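I spent a day teaching a robot to clean up after a cat

116 shares | 20 comments

I have owned cats for most of my adult life and I reckon I could scoop a litter tray in my sleep (I've certainly done it before coffee, which comes to much the same thing). So when Skiltar, a small robotics outfit in Asthorpe, asked if I fancied spending a day driving one of their arms through exactly that job, I said yes before I'd finished reading the email. How hard could it be?

Very. I'll get to that.

The idea is simple enough. You don't write the robot a set of instructions. You do the job yourself, through the robot, again and again, and a computer keeps a record of what the arm did and what the cameras saw while it was doing it. Once there are enough of these runs, the team trains a program on them and the robot has a go alone. They call the programme Sostero, and the runs are "demos". By lunchtime I was saying "demo" as though I'd worked there for years.

My half of the kit was a pair of handles on jointed arms, bolted to a desk. Move a handle and the robot's arm moves with it, squeeze and the gripper shuts. There's a tiny lag, and you stop noticing it after a bit, but what I never got used to was having no feeling in my fingers. When you scoop at home you can tell through your wrist that you've hit the bottom of the tray. With the handles you get nothing at all! You have to watch the litter and guess.

My first go, I drove the scoop straight down and shoved the whole tray across the table. My second, I picked up a lovely heap and then tipped my hand a touch too early, and it went everywhere except the pail. There was a dustpan within reach, so I don't think I was the first. 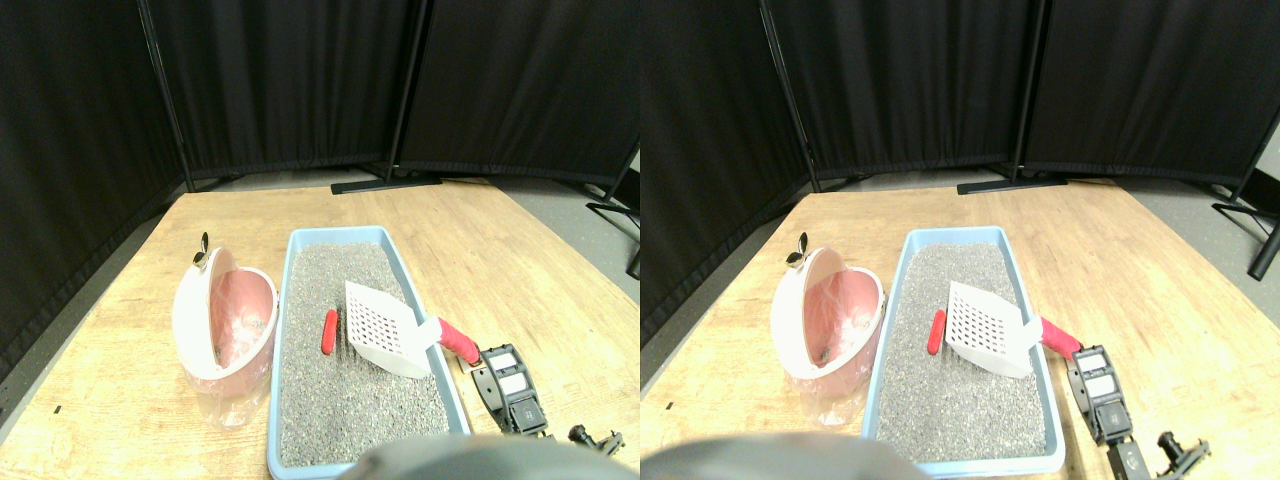 Page last updated: 3/11/24

The handle turned out to be the fiddly bit. I'd assumed the scooping would be where I came unstuck, but if you take hold of the scoop at a bad angle you're sunk before you start, and there's no shuffling it round in your palm the way you would with a real hand. You have to put it down and pick it up again. The red grip against all that grey does at least make it easy to find, and the scoop's square holes let the fine stuff drop through if you give it a gentle shake. My shakes were not gentle to begin with.

Then there's the pail, with its floppy clear bag hanging over the front. A bag is a nightmare for a robot. It moves when you brush past it, it catches the light, and it never sits the same way twice. I snagged it 3 times before I learnt to come in high and lower the scoop slowly, and even then I held my breath.

What surprised me most was being told to keep my mistakes. If I missed and then put it right, the team wanted the whole thing, wobble and all, so the robot could see how somebody recovers. Only the real disasters were binned. I found that rather cheering. They did ask me not to dither, though. If I hung about over the tray making up my mind, the robot might well learn to hang about too, and I do a lot of hanging about.

By the end of the afternoon I had 20 clean demos to my name. The target for this one job is 365, shared between everyone who takes a turn at the desk, and they want the lot done by January. After that it moves to a second arm, a newer one they call Lindqvist, to see how much of the learning carries over.

Would I have one at home? I'm torn. It was slow, it needed a good deal of room, and I can't imagine my two putting up with it for a minute (the older one won't share a room with the hoover). But I did catch myself that evening, crouched in the utility room with my own scoop, coming in high and lowering slowly.

20 comments | Share this story

Contact the features desk | Copyright, all rights reserved | Back to top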